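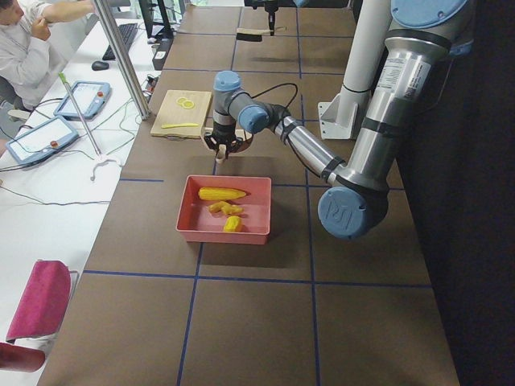 Toy food should come with a board and a knife. I'd go further and say that if you can only afford a few pieces, buy the board and the knife first and let the child cut whatever you have.

When my daughter was small we had a tub of plastic groceries from a yard sale in Flesham. She dumped it out, put it back, and lost interest. Then her godmother, Mi-kyung Yoo, gave her a light wooden cutting board and a toy knife, and the same tub kept her busy until April. Lemon slices went on the board. Corn went on a tray, because in her kitchen corn was served and lemons were prepared -- I never learned why.

The big play kitchens in the stores get this backward. They put the money into ovens with painted dials and a sink that does nothing. One I looked at had 22 accessories and no board. A child wants a job to do, and cutting is the job they see us do every night.

I'd also skip the sets in ten bright colors. A pink tray with a few yellow things on it is plenty to set a table with, and it takes two minutes to put away.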